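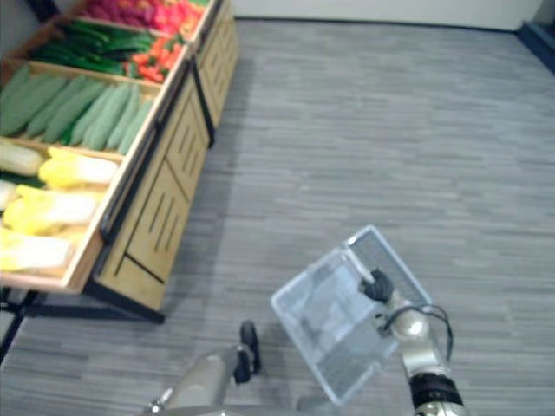 売り場用の木の野菜台。手前が白菜、その奥にきゅうりやにんじん(どれも作り物です)

ネダリ商店会 2月定例会の議事録

書記当番のわたしが書いています。録音はしていないので、手元のメモと記憶が頼りです。抜けているところがあったら、来週の木曜までに掲示板の下の箱に紙を入れておいてください。

始まり:夜7時ちょうど。場所はいつもの集会室の2階。暖房の効きがいまひとつで、前半はみんな上着を着たままでした。
出席:10店。委任状は届いた分をファイルに綴じてあります。

1 前回の宿題

街灯の電球交換は終わっています。請求書も届いて支払い済み。北側の角の1本だけ、まだちらちらするという声があり、電気屋さんにもう一度見てもらうことになりました(わたしも帰りに見てきましたが、たしかにちらちらしてました!)。

共用の台車は、タイヤを替えるか買い替えるかで前回もめた件です。タイヤだけなら2,588円で済むとわかったので、あっさり交換に決まりました。前回30分も話したのは何だったのか…という空気になりましたが、まあ、決まってよかったです。

2 春の朝市について

今日の本題です。長くなります。

まず日程。4月の第2日曜か第3日曜かで意見が割れました。第2日曜は小学校の行事と重なるかもしれず、第3日曜は川向こうのウネックで骨董市があります。お客さんを取り合うのでは、という心配と、いや、骨董市の帰りに寄ってもらえるんだからむしろありがたい、という意見と両方出ました。わたしは後のほうに賛成です。手を挙げてもらったら6対4で第3日曜に決まりました。

次に時間。去年は朝8時開始で、魚屋さんいわく「8時には欲しい人はもう帰っている」とのこと。7時開始にしたいという提案でした。パン屋さんからは、7時だと焼き上がりが全部はそろわないという話。相談の結果、開始は7時、パンは8時からと、チラシに大きく書くことで落ち着きました。「大きく」の大きさについてもひとしきり盛り上がりましたが省きます。

区画は、去年の図面をそのまま使うと通路の真ん中が詰まります。ベビーカーの方から、すれ違えないという声をもらっていました。今年は郵便局側の列を1メートル下げて、休憩用のベンチを薬局の前に移す案でいきます。薬局さんは快諾。ありがとうございます。新しい図面は次回までにわたしが描きます(絵心はないので期待しないでください)。

出店料は据え置き。ただし電源を使う店からは別に電気代をもらおうという話が出ました。去年は発電機の燃料代がけっこうかさんで、会の財布から出していたんですよね。コーヒー屋さんが、うちがいちばん使っているから払うのは当然、と先に言ってくれたので話が早かったです。金額は燃料の値段を見て次回決めます。

雨の場合。小雨決行、本降りなら中止で順延はなし。判断は前日の夕方5時、連絡は電話の順番表で回します。順番表、去年のままだと閉店したお店が途中に入っていてそこで止まるので、作り直しが必要です。

3 野菜の値札と産地の書き方

八百屋さんから、朝市の日だけ出る農家さんの値札がまちまちで、お客さんに聞かれて困ることがあったという報告。100グラムの値段だったり、一山の値段だったり、何も書いていなかったり。

会で値札の用紙をそろえて配ることにしました。書くのは品名、産地、値段、それから単位。色は白地に黒い字。緑の字がいいという意見もありましたが、朝の薄暗いうちは読みにくいということで見送りです。用紙はアロン印刷さんに見積もりをお願いします。

並べ方についても少し。去年、地面に箱を直置きしていたところは、年配のお客さんがかがむのがつらそうだったそうです。斜めの台を持っている店は持ってくる、ない店には折りたたみ机を貸し出す、という形にします。貸し出せる机の数は物置を開けて確かめてから。鍵は金物屋さんが預かっています。

4 スタンプカード

先月までに戻ってきたカードは634枚。前の年が54枚だったので、えっ、と声が出ました。台紙を小さくして財布に入るようにしたのと、満了までのスタンプを減らしたのが効いたのではないかという話です。ただ、景品の手ぬぐいがもう足りません。追加で作るか、別のものにするか。シヴァクマール食堂さんから、カレーの小盛り券を出してもいいという太っ腹な申し出があり、拍手が起きました。手ぬぐいの在庫がなくなったところから券に切り替えます。券の絵柄は食堂さんにお任せ。

なお、スタンプのインクが薄いお店が何軒かあります。心当たりのある方は補充してください。うちもです。すみません。

5 その他

ごみの収集場所のネットが破れています。カラスがひどいです。新しいネットは次の買い出しのときに一緒に買います。

裏通りの自転車、相変わらず多いです。貼り紙は増やしても読まれないので、駐輪の線を引き直せないか役所に聞いてみることになりました。聞くのは文具店さん。

集会室の湯のみが減っている件は、心当たりのある方、そっと戻しておいてください。

次回は3月、同じ集会室で夜7時から。議題は出店者の確定、電気代、チラシの文面。お茶当番は花屋さん、書記当番はクリーニング店さんです。図面はわたしが持っていきます。

終わり:8時50分。片付けをして、鍵は金物屋さんに返しました。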